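3.2 What people do with the last item

The survey proper closed with a question we nearly cut for length: when a task is almost done, do you finish it or leave it? We kept it mainly to balance the page. It produced more handwriting in the margins than the rest of the form put together, some of it rude.

Of the 431 forms returned from the Leltex and Cárdenas offices, about 300 admitted to leaving a household or office job in a nearly finished state within the past week. The favorites were predictable. Respondents left one fork in the sink, one sock on the dryer and one paragraph of the quarterly report. A Cárdenas respondent had been one signature short of a gym cancellation for two years and described the arrangement as stable.

We follow the usual distinction between stopping (the person means to come back) and stalling (the person says so). The two look alike from the outside. In the diary data they part company on the second day, when stoppers mention the task again and stallers mention the weather. Shared tasks stall more often than solo ones, particularly the kind where two people each have one end of something and each is waiting for the other to let go.

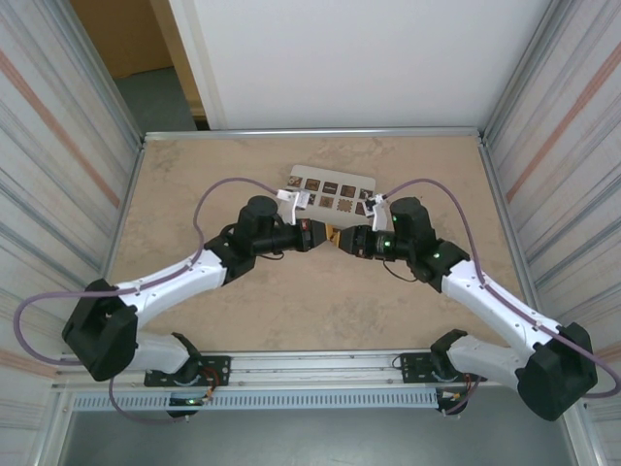
Figure 4. One small object, held from both sides.

3.3 The effect of being reminded

Reminders were sent to 200 diary keepers through Bistimero, the scheduling tool both offices already owned and mostly ignored. Half got a plain note naming the unfinished task. The other half got the same note with a friendly greeting, which we wrote ourselves and now regret. Several recipients took it for a phishing attempt and reported us to their own help desk.

Plain notes did modestly better. The gain lasted 10 days and then vanished, as it did in our earlier pilot at Lisance, where the reminders were printed on yellow cards and came to be used as coasters.

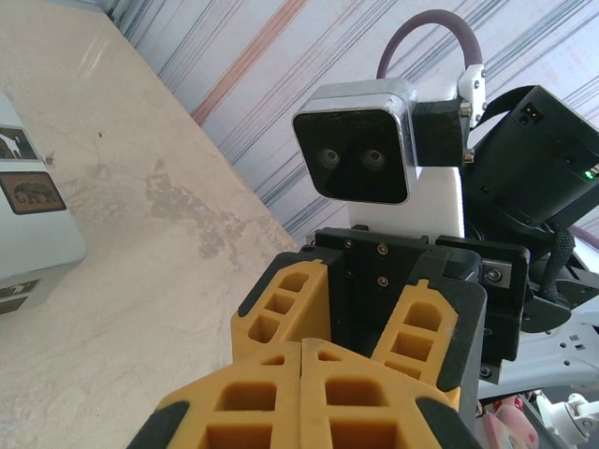 A third group, not planned, consisted of people whose coworkers simply asked them how the job was going. They finished sooner than anyone who heard from us. We can't say much about why, as the askers were not randomly assigned and in at least one office appear to have been the same person – but the pattern held for both solo and shared tasks, and it cost the project nothing. Section 4 takes up the question of whether asking still works when the asker is known to be nosy.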